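**Ivari 公布双臂桌面操作示范采集流程，首批任务集向合作实验室开放**

七月，Ivari 完成了双臂桌面操作示范采集流程的定型，并向合作实验室开放首批任务集。该流程用于为模仿学习策略提供训练样本，覆盖任务定义、遥操作录制、逐条审核、格式转换与版本发布五个环节。采集软件 Fustura 同步更新，数据审核工具由 Gruvent 提供。

首批任务集包含 14 个任务，均在双臂固定工位上完成。任务按操作类型分为单臂取放、双臂协同和容器开合三类，每类设有基础难度与扩展难度。基础难度下物体初始位置限定在桌面指定区域内，扩展难度下位置与朝向均由软件随机给出，操作员按屏幕提示摆放后方可开始录制。

每个任务的目标样本量为 100 条合格示范。合格的判定标准在任务定义阶段写入配置文件，录制开始后不再修改。如需修改，已录样本转入旧版本，新版本从零计数。

**任务定义**

任务说明由三个字段构成：初始条件、目标状态、禁止动作。以餐具类任务为例，初始条件规定杯、盘的相对位置，目标状态规定操作结束时物体应处的位置与姿态，禁止动作包括推移盘体、以夹爪侧面撞击杯壁，以及双臂在同一物体上方交叉。文字说明须由未参与编写的操作员试读，试读者对目标状态的理解与编写者不一致时，说明退回重写。
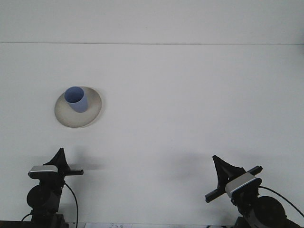 初始条件的允许偏差同样写入说明。偏差过小，采集速度下降，得到的策略对摆放误差敏感；偏差过大，单个任务内部的动作分布过于分散，在现有样本量下难以收敛。Ivari 目前的做法是先以较小偏差录制一个小批次，训练基线策略后再决定是否放宽。

“早期版本的任务说明只写动作，不写结束条件，”Ivari 数据采集负责人 Soo-ah Ha 表示，“两名操作员对同一句话的执行方式不同，一人在物体放稳后立即停止录制，另一人会把机械臂收回起始位。这两种样本混在一起，策略在任务末尾会出现犹豫。现在收回动作是否计入，由说明明确规定。”

**录制与同步**

录制由操作员以遥操作方式完成。Fustura 在同一时间基准下记录关节位置、夹爪开度、操作指令与各路图像。新版本将时间戳的写入位置由上位机移至采集端，图像与关节数据的对齐不再受上位机负载影响。若任一数据流出现中断，当前录制自动终止并标记为无效，操作员无须自行判断。

单次连续录制后，工位进入短时检查，内容包括关节零位、夹爪全开与全闭位置、线缆走向和相机位姿。检查结果随批次保存。零位偏移超过阈值的批次不进入审核队列，须在重新标定后补录。

操作员轮换制度也作了调整。同一任务至少由两名操作员分别完成，每人所占样本比例有上限，以降低个人操作习惯对策略的影响。操作员编号以匿名形式写入元数据，合作方可据此划分训练集与验证集。

**审核与失败样本**

审核分两步进行。第一步由 Gruvent 的工具自动检查时长、速度突变、夹爪指令与实际开度之差，以及图像丢帧。第二步为人工回放，审核员依据任务说明逐条判定，并从 9 个预设原因中选择一项作为不合格理由。审核员不审核本人录制的样本。

不合格样本不删除。抓取滑脱后重新抓取并最终完成的样本单独归入“恢复”子集；未完成的样本归入“失败”子集，附原因代码。两个子集默认不参与训练，合作方可按需加载。据 Ivari 内部测试，在取放类任务中加入恢复子集后，策略在首次抓取失败时再次尝试的比例有所提高；双臂协同类任务尚未观察到一致的结果，相关测试仍在进行。
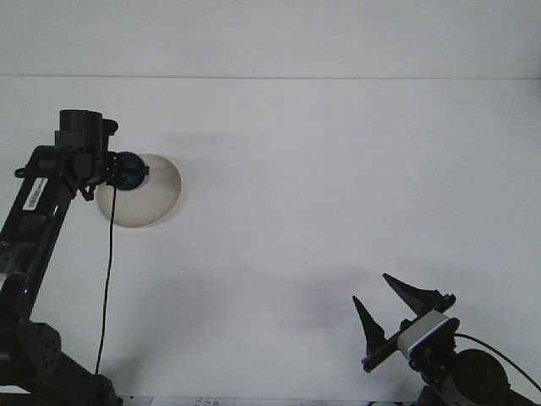
图：双臂采集工位局部，右侧夹爪处于张开状态。

**数据格式与交付**

样本以分段文件形式交付，每条示范对应一个独立目录，内含图像序列、关节与指令数据、任务说明版本号及审核记录。Fustura 附带转换脚本，可输出常用训练框架所需的格式。转换过程不对图像作裁剪或重新采样，需要降低分辨率的合作方应在本地完成。

每个版本发布时附有变更清单，列明新增、移出及重新分类的样本。已发布版本保持只读，审核结论如在发布后更正，更正内容计入下一版本，以保证合作方的训练结果可以复现。

“我们最看重的是版本能否追溯，”参与试用的 Moon 实验室工程师 Man-sik Son 表示，“此前我们遇到过训练结果变化却找不到原因的情况，最后查到是部分样本被重新标注。现在可以直接对照变更清单，排查时间缩短了很多。”

Moon 在试用阶段使用了其中 8 个任务的数据，并就夹爪开度的记录单位、相机标定文件的命名方式提出修改意见，两项意见均已纳入当前版本。关于增加力矩数据的建议，Ivari 正在评估存储开销与现有传感配置的可行性，暂无发布时间。

**开放范围与后续安排**

首批任务集面向已签署数据使用协议的合作实验室，申请方须说明研究用途及数据存放方式。协议允许在论文中报告基于该数据训练的策略性能，不允许转发原始图像。新申请由 Ivari 数据采集组受理，材料齐备后进入技术对接。

下一批任务将以容器开合及柔性物体操作为主，沿用现有工位布局和审核流程。柔性物体的目标状态较难以文字界定，任务说明拟增加参考图像字段，判定规则正在与合作方讨论。

**关于 Ivari**

Ivari 从事机器人操作数据的采集、审核与版本管理，为研究机构及设备开发团队提供示范数据和采集工具。Fustura 为 Ivari 自主开发的采集软件。

**媒体及合作联系**

Ivari 数据采集组，联系人：Soo-ah Ha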